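PRESS RELEASE
For immediate release

Belcombe holiday group asks what "free luggage transfer" is worth, and would like an answer before October

The Belcombe Travellers' Association, which speaks for people who book package holidays from the town and the villages near it, has today published its findings on door-to-room luggage services. The short version is that members are paying for something they could mostly do themselves, and that the brochures are vague about what happens when it goes wrong.

The report, called Where Is My Bag?, looks at the service sold by tour operator Rezende on its coach and air packages to the resort of Seten. Guests hand over their cases at the start of the journey and are told to expect them in their rooms. The brochure calls this "free". The association does not think it is free, and says so on the first page.

Members sent in 1,109 completed forms after their holidays. The association is careful about what these can prove. People who have had a bad time are more likely to fill in a form than people who have had a good one, and the report says that twice. It is not a scientific survey and nobody involved has claimed it is. But it is a fair pile of paper, and the same complaints come up in it again and again.

The first is about time. The brochure says bags will arrive "shortly after check-in". The booking conditions, which are sent out later and in much smaller print, say "by the end of the day of arrival". Those are two different promises. A family who reach the hotel at 2pm and want their swimming things may be in for a long afternoon, and they have no grounds for complaint until midnight.

The second is about what "free" means. Rezende sells the same hotel, for the same nights, with and without the transfer bundle. The bundle also includes a welcome drink and a printed map. Guests who leave it out pay less. The association asked the company which part of the difference was for the drink, which part was for the map and which part was for the bags. It has had two replies, both polite, and neither contains a figure.

"I am told that the luggage service costs nothing and that I can save money by not having it," said Jabari Wanyama, who chairs the association. "I have read that sentence a good many times now. I would like somebody at the company to read it as well, preferably out loud."

The third complaint is about compensation. The most a guest can claim for a bag that turns up late is a voucher towards a future booking. The voucher cannot be used in school holidays, cannot be joined with another offer and runs out after a year. The association found 19 members who had been given one. Most said they had not used it and did not expect to.

Rezende has pointed to its own customer research, which it says shows high levels of satisfaction. The association has asked to see the questions. A summary was sent, with a bar chart, but the questions were left off. Until they turn up, the association will go on treating the chart as a drawing of some bars.

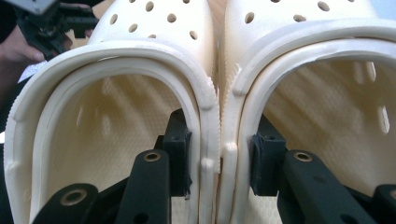
Reading time: 7 minutes

The report also looks at the luggage tags made for the scheme by Costex. These are the printed loops sent out with the tickets, and the system depends on them. Each has a code that ties the case to a room. The company's leaflet describes them as "virtually tear-proof". Members' forms describe tags that came away on the coach, tags that arrived after the holiday had started and, in one case, a tag with the right surname and the wrong hotel.

Costex says that most trouble comes from tags being fastened loosely. That may well be true. The instructions are on the back of the tag, on the part that gets stuck down when it is folded. The association suggests moving them.

It would be unfair to say that nothing in the scheme works. A good number of members liked it, and the report prints their remarks alongside the others. People with bad backs, people travelling alone with small children and people changing from train to coach all had reason to be glad of it. Several said they would pay for it again. The association's view is that they should be able to, at a stated price, knowing what they are buying.

Daithí Costello, who wrote the report, worked in hotel bookings before he retired and has a long memory for this sort of offer.

"There was a time when the extra was a fruit basket," he said. "Then it was a late check-out, if available, and it never was available. Now it's the bags. Some of these things are very nice to have. But I start to wonder when a company can tell me how happy everyone is and can't tell me how many cases went missing last summer. One of those is much easier to count."

He added that he had used the service himself. His bag came on time. His wife's came at 10.40pm.

What the association is asking for

The report makes four requests of Rezende and of any other operator that sells a similar service to Belcombe customers.

Put the delivery time in the brochure, using the same words as the booking conditions.

Print a separate price for luggage transfer, and stop calling it free if guests can pay less by doing without it.

Pay for late bags in money. The report suggests a fixed sum for each bag not delivered by 6pm, to be paid without the guest having to show receipts for toothbrushes.

Publish the number of late and missing bags each season, for each resort.

None of this is very daring. The association points out that a parcel company sending a kettle across the country will usually give a time slot and a way of following it. Guests sending medicines, baby milk and a week's clothes are given a loop of printed plastic and the word "shortly".

Rezende told the association in its second letter that it "keeps all aspects of the guest journey under review". It did not say who was doing the reviewing or when it would finish. The association has written again and asked for both. It has also asked whether the new "Priority Bags" upgrade, due to go on sale in October, will mean that cases without the upgrade are delivered later than they are now. This seems a reasonable thing to want to know, as bags cannot all go first.

Advice for members travelling before then

The association has no wish to put anyone off their holiday. For those already booked, the report ends with a page of plain advice taken from members' forms.

Carry anything you will need on the first night, and all medicines. Keep a change of clothes for each child in your hand luggage – the swimming costume too, if the pool has been promised. Write your name, your hotel and the dates of your stay on a piece of paper and put it inside the case, on top. Take a picture of the case and of the tag once it is fastened. If the bag has not come by early evening, tell the front desk and ask them to write down the time you reported it. Do not accept a voucher on the spot. Ask for the offer in writing and think about it at home.

Members who would sooner carry their own bags can ask for the bundle to be taken off. The report notes that this cannot be done on the website and has to be done by telephone. Those who tried it said the person who answered was helpful, once someone answered.

The association has printed 500 copies of the report for members, and these can be picked up at its stall in Belcombe market hall. It can also be sent by post on request. There is no charge, and in this case leaving it out will not save you anything.

About the Belcombe Travellers' Association

The association was set up by local people who were tired of writing the same letter separately. It has almost 4,000 members. It takes no money from tour operators, airlines or hotels, and turned down an invitation to visit Seten as Rezende's guest while the report was being written. Members pay a small yearly fee, which is printed on the form.

Jabari Wanyama and Daithí Costello are both available for interview. Please ask at the association's office, where messages are collected each morning at 9.30am.

ENDS

Shared 19 times
4 comments

marrowfat
We had the bundle last year. Bags fine, map useless, it showed a tram that doesn't run any more. Didn't know you could take it off the booking. Would have done.

Pauline from Lower Road
I think this is a bit harsh. I can't lift a case since my operation and those porters were lovely. I don't mind what they call it.

T. Oakes
Pauline, the report does say that about people who can't lift. The trouble is you can't tell what you paid for it.

gatefold22
Got the voucher. Tried to use it for May half term. Guess.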